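Ladari — glossário e corpus de termos de hardware (português / alemão)

Versão 2, última revisão 06/05/2018

O que contém este repositório

Ladari é um corpus de fichas de reparação escritas em português, com um glossário alinhado ao alemão. As fichas vêm de oficinas de bairro que consertam computadores de secretária. Começámos o trabalho porque os dicionários técnicos que tínhamos davam uma só palavra para cada peça, e os técnicos usam três ou quatro. "Fonte", "fonte de alimentação", "alimentador" e "PSU" aparecem às vezes na mesma ficha, escritas pela mesma mão.

O corpus serve para tradutores, para estudantes de terminologia e para quem quer treinar um etiquetador simples. Para aprender a reparar computadores há manuais muito melhores.
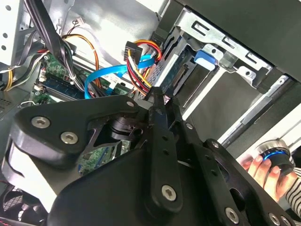 Ficheiros

fichas.tsv — uma linha por ficha, com o texto original e o texto normalizado
glossario.tsv — termo, variantes, equivalente alemão, nota de uso
estados.tsv — expressões que descrevem o estado de uma peça
oficinas.txt — lista das oficinas, com código e região
LEIA-ME.txt — este documento

Todos os ficheiros estão em UTF-8, com tabulação como separador. Não há aspas à volta dos campos. Se o seu programa acrescenta aspas ao gravar, retire-as antes de enviar uma correção.

Campos de fichas.tsv

id: código da oficina mais número da ficha
texto: transcrição fiel, com os erros do original
texto_norm: ortografia corrigida, abreviaturas abertas
variante: PT ou BR
anotador: FG ou LW

A variante é a da pessoa que escreveu a ficha, quando a sabemos. Se não a sabemos, o campo fica vazio. Pedimos para não o preencher por intuição: já tivemos de limpar 23 linhas por este motivo.

Como se fez a anotação

Fadime Güler anotou os termos e Lorenz Wyss fez os equivalentes alemães. Cada ficha foi lida duas vezes, com 8 dias de intervalo entre as leituras. As dúvidas foram discutidas por escrito e as decisões estão na coluna "nota de uso". Usámos o programa Skemura para o alinhamento e o Pivix para procurar duplicados.
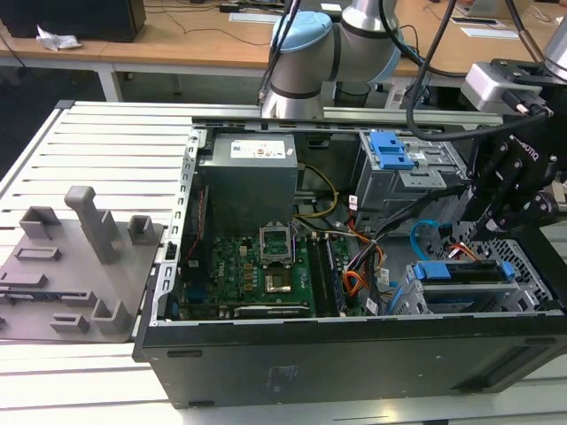 Fig. 2. Torre aberta e deitada de lado; "fonte" e "placa-mãe" são dois dos termos mais variáveis do glossário.

Decisões que convém conhecer

"Placa-mãe" é a forma principal nas duas variantes. "Motherboard", muito frequente em PT, fica como variante com a marca "corrente". Para "memória" separamos o módulo (a peça) da capacidade (o valor); em alemão a distinção é mais fácil de fazer, em português as fichas deixam-na muitas vezes ao leitor.

O termo "caixa" foi o mais difícil. Em BR prefere-se "gabinete", mas as fichas da oficina Fuchs, que foram escritas por técnicos das duas variantes, usam "caixa" também para a embalagem de cartão. Marcámos estes casos com um ponto de interrogação. 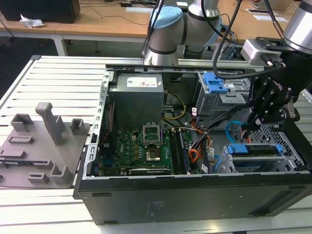
O ficheiro estados.tsv tem 13 expressões de base, e cada uma combina com o nome de uma peça. A anotação pede primeiro a peça e depois o estado, sem verbo. Para o soquete do processador da Fig. 3 escreve-se "soquete, vazio" e, em linha própria, "retenção do soquete, levantada". Formas como "falta o CPU" ficam só no texto original — dizem uma coisa sobre a causa que a ficha nem sempre confirma.

Limitações

As oficinas pequenas estão pouco representadas. Há poucas fichas sobre portáteis. Os nomes dos clientes e os números de série foram apagados, e em algumas linhas a frase ficou por isso um pouco estranha.

Correções

Envie um ficheiro com as colunas id, campo, valor antigo, valor novo. Aceitamos comentários em português, alemão ou turco.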